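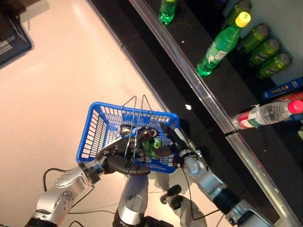

Posted in: Home & Kitchen > Shopping Habits > Baskets, Bags and Carts

Basket or cart for a drinks run?

umance_porch wrote:
Hello all, I've been reading this board for ages and finally have something to ask. I've gone back to using a plain hand basket for my drinks shopping, the blue plastic kind with the slots down the sides and the two thin wire handles, and I'm trying to work out whether I'm being sensible or stubborn. My kitchen is small and the shelf where I keep soda is smaller still, so the basket stops me from coming home with more than I can put away. My sister thinks it's silly and that I should push a cart like everybody else. What do you all do? And if you use a basket, how do you load it so the bottles don't roll all over the place?

Pinstead1154 wrote:
Basket all the way, and welcome! I set it on the floor right by the shelf while I pick. Saves the arm, and I can take my time reading labels. My rule is tall bottles standing up at the two ends and small ones lying down in the middle, with a bag of chips or a roll of paper towels wedged in if anything wobbles. I've done it that way since we moved out to Stovholm and I haven't lost a bottle yet.

shirima_mom wrote:
I'm going to be the grump here. Wire handles are murder on your fingers once you have a couple of big bottles in there, and I don't care how nicely you pack it. I carried one across the whole store last October and had red lines in my palm all through supper. If you're buying drinks, get a cart. Keep the basket for bread and eggs.

umance_porch wrote:
Oh, I do know those red lines! I fold a dish towel over the handles now and it helps a good deal. Mostly I only want a couple of green sodas and one cola for my husband, who won't drink anything else with his supper, so it never gets terribly heavy. The trouble is more that I stand there dithering with everything mixed in together.
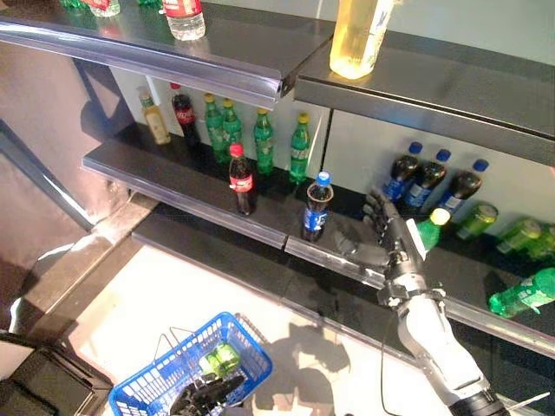
Green sodas with the yellow caps along the back, cola and Pepsi nearer the front, basket down on the floor.

slowcooker1208 wrote:
Now see, that shelf would drive me up the wall. Coca-Cola at the back and another Coca-Cola in front, with the green ones in a row behind. I like one kind to a column, front to back, so you take the first and the next one is the same. I do my pantry at home that way and it's the only thing in my house that stays tidy.

Pinstead1154 wrote:
I don't mind it mixed, myself. I like seeing a bit of everything at once - half the time that's how I remember what we're out of. But I'll grant you it makes for a lot of reaching over things, and I always worry I'll knock the front one with my sleeve.

shirima_mom wrote:
Reach in from the side and hold the bottle around the middle, not by the cap. And I still say cart. I'm 20 minutes from the store and I want to go once and be done with it.

umance_porch wrote:
That's fair, if I had your drive I'd likely fill a cart too. I think I'll stay with the basket for the little trips and try the tall-ones-at-the-ends idea next time. Does anyone put something in the bottom? I wondered about a piece of shelf liner.

slowcooker1208 wrote:
Shelf liner works fine, the bumpy kind. Cut it a little short so it doesn't curl up the sides, and rinse it when something leaks on it.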